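From: Chibuzor Lawal
To: tarkside-rec-list
Subject: Re: [tarkside-rec] Reusing last year's jerseys

On a morning in June, Pete from the under-12s wrote:

> Do we really need to buy new shirts again? There are bins full of old
> ones in the Cletthorpe shed and most look fine to me. My daughter's
> from two seasons back has the number peeling a bit at the corner but
> otherwise it's a shirt. Can't we wash them, sort them by size and hand
> them out? Also who has the shed key, I asked in May.

Pete,

I have the shed key. I have had it since the flood, and I answered you in May, but I answered from my work address, which this list eats. Sorry.

On the shirts: yes, I think we should, and I would like to get it settled before the order form goes out, since once that form exists it has a life of its own. Last season's kit bill came to $2,542. That was with the discount from Aliyu Sports, who are very nice on the phone and who have never once sent the right number of goalkeeper tops. We had 278 kids signed up, a fair few of whom already owned a shirt in the right color and size and were handed another one anyway. I own four and I don't play.

The argument against, as it was put to me at the field by a man holding a folding chair, is that the kids like getting something new. Mine wore his new one to dig a hole. I think they will live.

So what I'd propose is this. Anybody can add to it, and I expect several of you will.

1. Collection. Bring in whatever you have at home, any year, any size, at the last two practices. Put it in the blue bin by the Cletthorpe gate. Please check the pockets of any shorts. Last time there was a banana.

2. Washing. Cold, inside out, no fabric softener, and hang them up. The dryer is what kills the numbers. Koronov Cleaners quoted me for the whole lot and I thanked them and drove home. If eight or nine households each take a bag, it's one evening. I'll take two bags, having opened my mouth.

3. Sorting. By size first, then by number. Do not trust the tag. The batch from three years ago runs small enough that an adult medium fits my nephew, who is ten. Hold it up against a shirt you know. And look hard at the numbers while you're at it, in the creases too, where a lifted edge likes to hide.
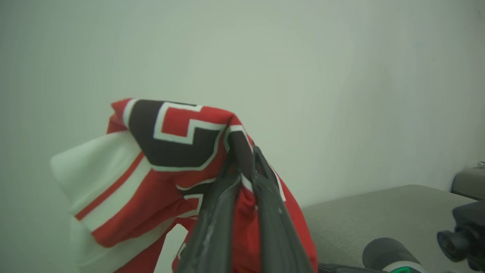 4. Repairs. A loose corner on a sewn number is ten minutes with a needle. A heat-pressed one that has started to go can be ironed back down through a sheet of baking paper, and will stay down for most of a season if you let it cool before you pick at it, which you will want to do. Anything with a hole goes in the practice pile. Practice shirts are allowed to have holes. It builds something.

5. Handing out. Smallest kids first, so the under-8s don't end up in dresses again. If two kids want the same number, the one who had it last year keeps it. If neither had it, flip a coin and walk away briskly.

As for what we'd do with the money, I'd start with the nets on the far field, where the goal at the road end has a gap in it that a dog has been using. After that, balls. After that I would like someone to look at the scoreboard, which has believed since April that it is the second half.

We'd still need to buy a few shirts. The big sizes go missing (I suspect they are being slept in) and we've never had enough keeper tops, see above. But a small top-up order is a different animal from the full thing, and Aliyu will do it with no minimum as long as we get it in before their fall rush.

Two questions for the list. Does anybody have a clothes rack that folds flat and can be borrowed for a week? And does anybody know what's in the box marked 756? It's on the top shelf, it is heavy, and it has been taped shut by somebody who meant it.

The shed will be open from 5:30 until the light goes, before each of the last two practices. Pete, you can come and hold the key for a while if you like.

Chibuzor

--
tarkside-rec mailing list
To leave the list, write to the list owner — that's also me, so give it a day or two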